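Kitchen Tips: Getting Along With a Two-Arm Counter Helper

August 30, 2019
By Sunee Wongsuwan

Print this page | E-mail to a friend

Four weeks with the Salia trial kit now. Two arms, a planner you run on the computer first, then the real thing bolts to the counter. Rental is 31 dollars a week from Jatstead. Notes below, in no order, typed between loads of dishes.

Run every job in the planner before you let it near your good china. Takes a few minutes. Set the counter surface to match yours, put the dishes where you really keep them, press go. Fruit is a good first job. Lemon from bowl to plate, say. Nothing much to spill.

Leave room between the bowl and the plate. More than you think. Keep the plate in the middle so either arm can get at it.

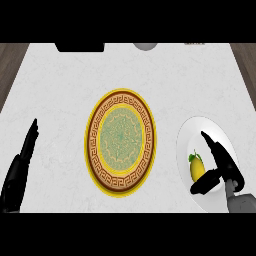
Sunee Wongsuwan
Kitchen and Home Tips Editor

Fruit with the leaves still on: have it grip the fruit, never the leaves. One finger high, one low on a lemon works. I set grip to "soft" for anything with a peel and leave it alone after that.

Wide shallow bowls beat deep ones. Deep mixing bowl = knuckles banging the rim all afternoon.

Patterned plates are fine, I was told they woudn't be. Plain white on white marble gave me more trouble.

Park the arm your not using off to the side, open. Saves a step when you want it next.

Push everything else to the back of the counter. Toaster, canisters, mail.

Wipe the finger pads after citrus. Damp cloth, drop of dish soap, dry. Vanderleia Bittencourt wrote in to say baking soda paste gets the sticky off too, tried it, works, rinse well.

Worth it? For me, maybe. Slow. Setting out a fruit plate takes it around 4 minutes and I can do it while on the phone. But my wrists are bad and by March I want something that can clear a table. Will rent another month. Manual is poor, skip to the part on grip settings.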